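Drallcombe opens its linen training rooms to visitors one Friday in January, and I went because the alternative was my inbox. The place is run by Panix, who supply bedding to small hotels, and the tour takes in 22 rooms on one corridor. We were let into 9. The others were said to be much the same, and I found I could live with that.

Concetta Farina met us at the door with a clipboard and a firm view on shoes. She teaches the bed course – yes, there is a course – and she took us straight to a room with a gray padded headboard, a green fitted sheet and a big cardboard box in the corner marked for N95 masks.
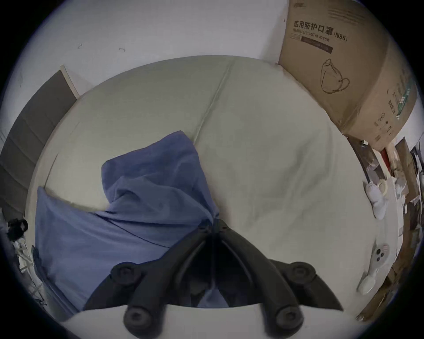
The course lasts 26 hours, which is longer than I spent learning to drive. Most of the first morning goes to corners. Concetta's theory is that anyone can make the middle of a bed look decent and that character shows at the edges, and she looked at me for slightly too long while saying so.

Creases get an hour to themselves. A fitted sheet keeps its long fold lines even when you've pulled it fairly smooth, and trainees are taught to work from the headboard out, palms flat, no slapping. A man from a guesthouse chain called Hikberg slapped. He was spoken to.
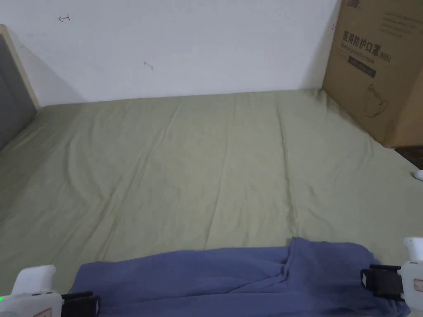
Do you have to work in a hotel to take the course?
Anyone can sign up, and Rocío Tapia at the front desk keeps the list for the spring dates.

Rocío also handed out the coffee, and told me they get some 1,000 visitors a year. I asked what the others come for. "The beds," she said, and went to find more cups. 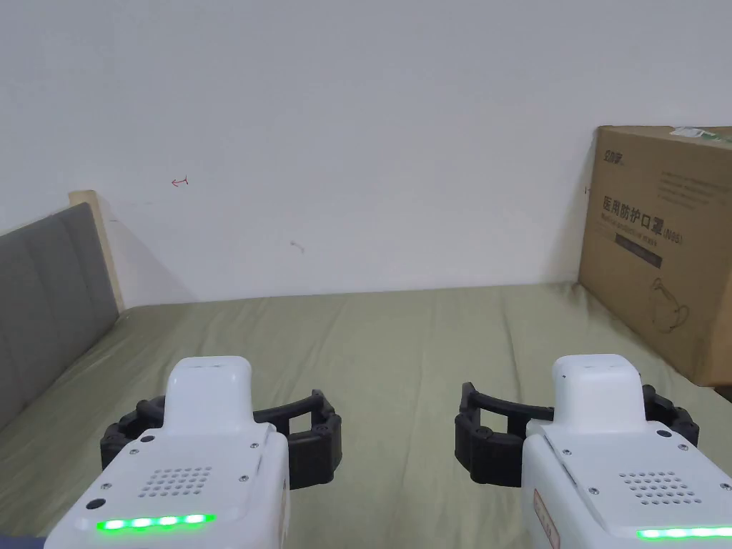
Green fitted sheet and gray headboard, Drallcombe training rooms.

Parking is behind the Hajji tile store, and the gate shuts at five.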